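Gap between floor boards and wall getting bigger, is it normal?

Posted in Home and Garden > Floors
Tuesday, December 20, 2022
2,383 views

Grellen

Hello everybody. We moved in June to a unit with a light wooden floor in the main room. When we came, the boards were tight against each other. Now I can put a bank card between two of them, and near the wall there is a gap where the dust collects.

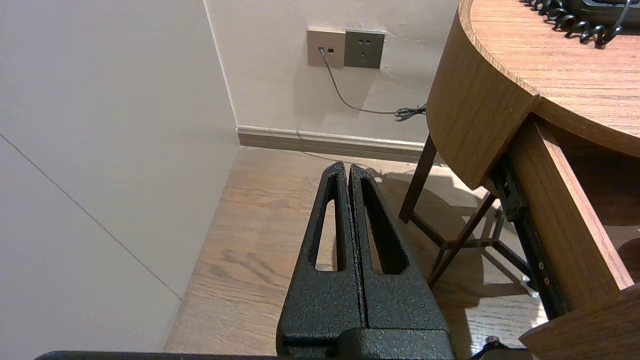

The owner before us left a half box of the same boards in the cupboard, but no papers, so I don't know if they are glued or only clicked together. When I walk near the balcony door the floor moves a little under my foot and makes a small noise. In the rest of the room it is quiet.

I have a quote from a flooring man who wants to lift everything and begin again. This is too much money for us now. My neighbour says to fill the gaps with the coloured filler from the hardware store, 39 dollars for the tub. I am afraid to do something that I cannot undo after. Does the floor come back by itself when the weather changes? And is it a bad idea to wash it with a wet mop? I have washed it every week until now.

Meltirico

Don't fill it yet. Wood shrinks when the air is dry and swells when it is humid, so the gaps can open and close through the year. If you fill them at their widest, the filler has no place to go later, and it gets pushed out or the boards lift up. I made this mistake in my first house and I was scraping grey crumbs for a whole weekend.

Buy a cheap humidity meter and leave it in the room for a few weeks. Mine is happy between 40 and 60 per cent. If yours is much lower, look first at your heating or air conditioner. 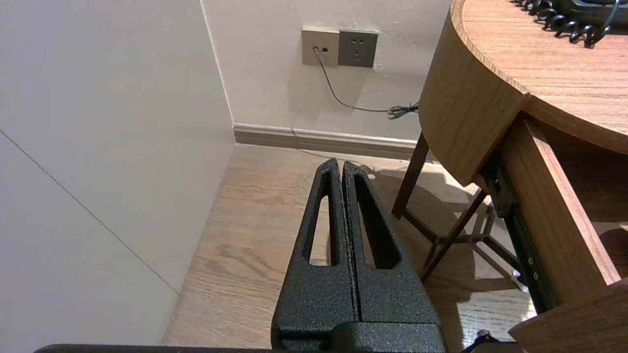
About the mop: please stop with the wet one. Use a cloth which is squeezed out very well, and dry the floor after. The gap at the wall is normally left there on purpose, to give the boards space to grow, and it should be covered by the skirting or a small trim piece. If you can see it, maybe the trim was cut too thin. A wider trim is a small job, but nail it to the wall and never to the floor.

The movement near the balcony door is a different matter. I would check if rain is coming in under the door before anything else.

Alexiou

just put a rug on it, i did and the noise is 100% gone

Fatell

I agree with Meltirico about the filler, but a rug on a damp spot can hide the problem and make it worse, so look at the door first.

To know if it is glued, knock on the boards with your knuckle in several places. A floating floor sounds more hollow everywhere. If only one area sounds hollow, it can be glued and came loose there, and a repairer can inject glue under it without lifting the whole room. Ask for a second quote for this repair only. Keep the half box in any case, the same colour is very hard to find later.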